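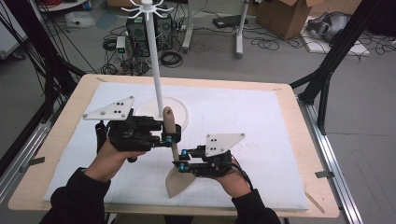 From: Evie Penrose
To: handheld-demos list
Subject: Re: Re: does the marker plate orientation matter at all?
Date: August 2022

On the list, Miettinen wrote:

> We are training on demonstrations collected with two hand-held
> grippers and our policy is fine at reaching and terrible at
> anything after that. It gets to the peg, closes, and then seems
> to lose all interest in life. Tracking error looks small on
> paper. Has anyone compared marker plate orientations, or are we
> all just bolting them on wherever the screws fit?
>
> Also, how many demos are you people using? The Maninia folks
> said 49 was enough and I would like to know for what.

Wherever the screws fit, yes. That was our method too until April.

To take the second question first: 49 was enough for us to learn to pick up one peg from one spot on the board, provided the peg was in a good mood. We now have 1223 demonstrations of the two-handed version (left hand holds the peg upright, right hand deals with the flat quarter-circle piece on the foam) and I would describe the policy as promising, in the sense that it keeps making promises.

On the plates. Ours are triangular with four dots each, one plate on top of each gripper. We started with both of them pointing straight back toward the operator, which looked very tidy and was a mistake. When the jaws come together over the peg the two plates end up close to each other and nearly parallel, and every so often the tracker would swap a dot from one plate to the other. You don't see this in the average error. The average is lovely. You see it as a jump of a few millimeters for a handful of samples, nearly always at the moment of the grasp, so the policy learns that grasping is when your hands should twitch. I suspect this is your loss of interest in life.

What we do now is angle them apart, left one out to the upper left and right one out to the upper right as the operator sees them. We also moved one dot on the right plate so the two patterns are different shapes. I can't tell you how much each change bought us, having made both on the same afternoon like a proper scientist. Together they got rid of nearly all the jumps. If you have the patience to separate them I'd love to see it, and I will cite you warmly.

Other things, in no order:

The pencil grid on the foam is for resetting the pieces and has nothing to do with calibration. Dordale asked me this off-list and I may as well say it here. Keep the lines faint. We had a version in thick marker and the camera policy got very fond of it.

Black sleeves. Wear them, both arms, every session. We lost 5 sessions to a watch.

The white pole with the arms on top stays on the table during the peg task. It is the target for the hanging task, but we found that a policy trained without it behaves as though it has seen a ghost when it comes back. Moving it a little between demos helps more than I expected.

Cable on the right gripper: run it back over the hand and off to the side. Ours used to go down in front, and all 11 of our worst demos in the first batch have somebody fishing it out from under the peg. The policy reproduced the fishing, beautifully. It is still the smoothest two-handed motion we have on record.

I haven't tried the Merirus filter that came up earlier in the thread. My worry is that anything strong enough to hide a swapped dot will also flatten the little wiggle people make when they seat the peg, and the wiggle is most of the skill. If somebody has run it on contact data, please post the bad plots as well as the good one.

Miettinen, send me ten seconds of raw dot positions around a grasp, before any smoothing, and I'll run our swap check on it. It's a short script and the variable names are not my fault.

Evie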